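Notes for my talk, 17th February, Callstead
Putting the glass away: sorting a shared lab without a fight

Get the clicker from Unathi Du Plessis before going up. Water on the left side. Don't start until the people at the back have found chairs.

Opening

Hi everybody, thanks for squeezing in. I'm the person who sends the emails about the sink. If you worked at Kadley any time in the last few years you've had one from me, and I'm sorry (I'm a little sorry).

Ask for hands: who has opened a drawer this month looking for one test tube and found a drawer full of everything? Wait for the groan. Keep your hand up if you closed the drawer again and took a new one from the box. Right. Me too!

So I want to talk about small glass. Big glass looks after itself, you can't lose a two-liter flask. It's the tubes and the rods and the little beakers that roll off and hide.

How we got into the mess

Last November we emptied every drawer and cupboard in the teaching lab onto the benches and counted. We had 2,983 pieces of small glassware. Pause here. We teach with maybe a tenth of that on a busy afternoon.

After we pulled the chipped and scratched pieces and passed on the duplicates, we kept 2,335. Still a lot, I know, and Salim Mwakyusa would like me to tell you he voted for fewer. He's in the second row, be nice to him.

The counting was dull and I'd do it again tomorrow. You pick up every single thing and you find out what you own. We had a whole shoebox of stoppers that fit nothing.

Open bins

What changed the room was getting rid of lids. We used to have those nice boxes with the snap tops, and they looked great on the shelf, and people put tubes down on top of them. With a lid you need one hand for the lid and one for the glass, and at the end of a long practical folks only want to use one hand.

Now it's open bins, pushed up close together, and you decide what goes where by shape. Tubes go with tubes. Long thin things get their own bin. Anything round and wide goes somewhere it won't get knocked by the long thin things. We tried sorting by experiment first (a disaster, every rod belonged to four experiments) and we tried sorting by size, which meant people stood there holding a tube up to the light and guessing. 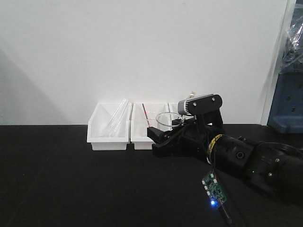
How full should a sorting bin be before you empty it?

Half full is plenty for small glass, and one layer is better if you have the bench space. Once pieces are stacked on each other you have to dig, and digging is when things chip.

White bins, by the way. I didn't care about the color when I ordered, but clear glass against a pale tray is harder to spot than I expected, so we ended up tilting a lamp at ours. The highlights on the glass are what your eye catches. If you're buying from scratch, order 2 colors and try both for a week. Kaplan did gray ones and they seem happy.

The labels bit (keep this short, I always run over here)

We printed labels. Then we reprinted them bigger. Then somebody taped a real stirring rod to the front of a bin and that beat every label we'd made. If you have a broken-but-safe sample, or a plastic one, stick it on the front!

Story about the visitor from Clirano goes here if time allows. She put a thermometer in with the rods, fair enough, they're both long and skinny. We don't fuss about it any more, we check the rod bin at closing and move whatever snuck in.

End-of-day routine

Read this out slowly, people like to write it down.

Wash, rack, dry, sort. Nothing goes in a bin while there's still water in it. Tubes go in lying down, all pointing the same way. Whoever sorts also looks along each rim for chips, and chipped pieces go straight to the glass waste, no saving it for later.

It takes us ten minutes with 2 people, a bit more when the chem club has been in.

Questions

Somebody will ask about cost. The bins were cheap, the shelf paper was more than the bins. Somebody will ask about drawers with dividers: fine for pipettes, I gave up on them for everything else. If it goes quiet, ask Salim about the stoppers.

Sign-up sheet for the spring clear-out is by the door, pens are in my bag.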